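Last updated: December 2024

From: Giorgia Grasso
To: Ristside neighbors list
Subject: Re: shared office phone, keep it or drop it?

Cinzia Cirillo wrote:

> Hi everybody, quick one before the holidays. The contract on the
> Ristside office line is up and Bisen wants to know if we're renewing.
> Ubaldo says we could save the money and let people just text whoever
> is on duty. I'm torn. My mother would never text anyone, but she also
> hasn't called the office since October. Thoughts? And does anyone
> remember what we pay?
>
> Cinzia

Hi Cinzia, hi all,

We pay 92 a quarter, I dug out the last bill. That includes the voicemail box, which I'd forgotten we had (there were 8 messages in it, three of them from the same man looking for Galli's the upholsterer, poor thing. I called him back and gave him the right number).

I'd keep the line, and I'll tell you why. I grew up with a phone in the hallway on a little shelf, with a cord my brother could stretch all the way to the bathroom, and I still know our number from that house. I also know my aunt's, and my best friend's from third grade. Do I know my own husband's cell number? I do not! I had to look it up at the pharmacy last month and the girl behind the counter was very kind about it.

So that's the sentimental part. The practical part is that the office number is on the sign by the gate, on the recycling calendar, on the back of every key tag we ever handed out, and on the fridge of pretty much everybody over seventy in the building. If we drop it we have to redo all of that, and I'm the one who did the key tags last time and I'm not doing them again.

Ubaldo, I do see your point about texting. It's quicker and you get it in writing. But when Hanna's pipe went, she called, and Ermanno picked up and talked her through finding the shutoff valve while she was standing in water in her socks. I can't picture that as a text.

I love buttons too, I'll admit it. Real ones that go down when you push them. My oven has a flat glass panel and I have never once set the timer on the first try.
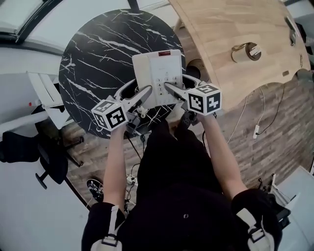

(Photo: Giorgia Grasso)

What I'd be happy to change is the plan. Drustance has one with no voicemail and a lower fee, and we'd keep our number, or so the woman I spoke to told me. She said 5 working days for the switch. I'd want that in an email before we cancel anything with Bisen, after what happened with the internet.

Ermanno, could you look at the old paperwork and see how much notice we have to give? I think it's in the green binder, the one with the boiler stuff in the front. If it's not there then try the drawer under the printer, the one that sticks. You have to lift it a little.

And Cinzia, tell your mother the man from Galli's says hello. Apparently they were at school together!

Giorgia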